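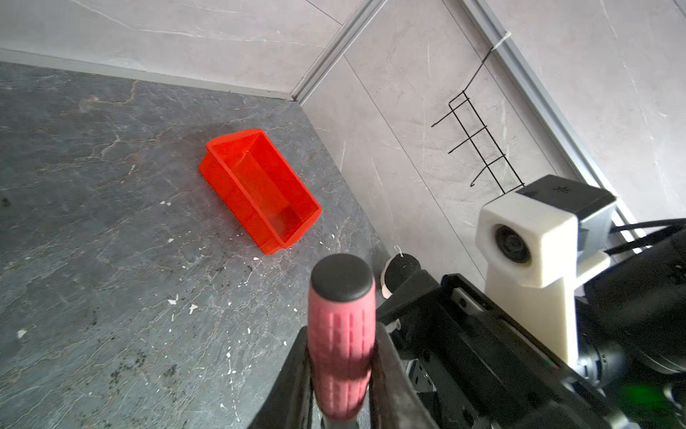 So I finally made it to the Hakala candle works open day, and I'm still finding wax on my coat! Rochelle Kerslake drove (two hours, most of it behind a gravel truck) and we got there just in time for the dipping demo. They let you try it yourself, and mine came out looking like a parsnip. The pouring room was warm and smelled of honey, and the line for cider went clear out the door. I bought nine beeswax tapers and a jar of the plum jam they sell by the register. They're opening up again in April, and we're already planning to go.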